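Rimwood Community Help
Home > Workroom and desk > Tape, glue and wrapping

White tape becomes grey and wrinkled on round ends

greyfleece
March 16, 2026

Good evening to all. I would like to ask for some advice about wrapping with thin white tape. I put it on the ends of different things at home, for example on tool handles, on the legs of a small stool and on the tips of plant sticks, to make them softer and less slippery. On a straight part I have no difficulty. On a rounded end it always makes folds, and after 2 weeks it looks old.
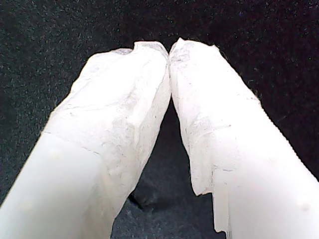 My first problem is the dirt. I wash my hands before I start and I wipe the part with a dry cloth, but the white colour does not forgive anything. You see such grey smudges and little dark specks on the wrapping, and they are scattered across it. I have tried to rub them with a soft eraser, which made the surface rough. Is there a better method to clean it, or must I take everything off and begin again?

My second problem is the end itself. If I pull hard, the tape tears. If I do not pull, it bunches up on the top. The tape I buy is called Fivus and it is sold at the Nakamura shop near my work in a roll of 35 metres, so I still have a lot of it and I would prefer not to change the brand.

oldshelf
Just use heat shrink tube. Tape is always ugly.

Bemura_hobby
I don't agree with the answer before mine, because the tube is too hard if you want a soft end. I have wrapped many handles in this way and I can tell you how I do it.

Do not try to clean the tape. The dirt sits in the folds and with rubbing you push it deeper. Take the old layer off and remove the glue that stays behind with a little alcohol on a cotton pad. Let it dry well.

For the round end, cut short pieces first, each the length of your thumb. Lay one over the top like a cap and press it from the middle to the sides. Then lay a second piece across it. Only after this you start to go round, from the lower part up, and you stop a bit before the top. With one long strip you will get folds at any speed, I am afraid.
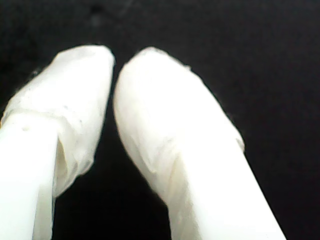
White wrapping with a rounded top and a fold partway down.

Pay attention to the lower edge also. When it stands away from the surface, dust goes under it and the wrapping begins to slide. I press this edge with the back of a spoon - slowly, all the way round - and I look at it again on the next day.

The last thing is where the roll stays when you don't use it. Mine was lying in a drawer with pencils and its sides were black before I had opened it properly. Now I keep it in a tray with separate places, apart from the other things. 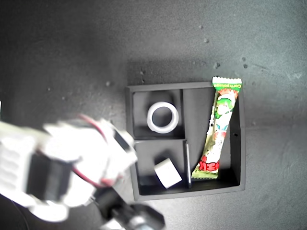 Wipe the table too before you cut, even when it looks clean to you. On a dark table you notice the light crumbs but you don't notice the dark ones, and these are the ones that show on white tape. I put down a sheet of baking paper and throw it away when I have finished.

greyfleece
Thank you very much, Bemura_hobby. I have tried the two crossed pieces on one stool leg and it is much smoother. The lower edge still lifts a little on one side - I will try with the spoon.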